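Kitchen automation at Sombridge
By Malathi Bangera
Last updated: August
15 shares

Sombridge is a catering firm that makes 3000 packed meals a day. It began moving its stocking and fetching work to robot arms under a program called Okoth. Before that, all shelf work was done by hand, mostly on the early shift – a 6 a.m. start, a lot of bending. 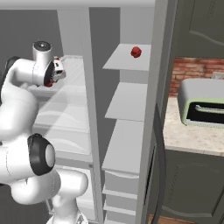
Staff roles changed more than staff numbers. Shelf pickers were retrained as cell minders, who set up jobs and step in when an arm stops. Narayanan Kamath, shift lead, wrote most of the training notes. New moves are tried in simulation first, in a model home kitchen with brick backsplash and toaster oven, and minders learn to judge reach there. Small items get the most practice, such as a single round red one on the top shelf of a fridge door. Large tubs came later.

Reception was mixed. Less lifting, fewer sore backs, but also less talk between stations. Pay for minders was raised after talks led by Brigitta Fankhauser. Some pickers moved to packing insted, where the work is still by hand.

See also: Zutiren, Fonder (software)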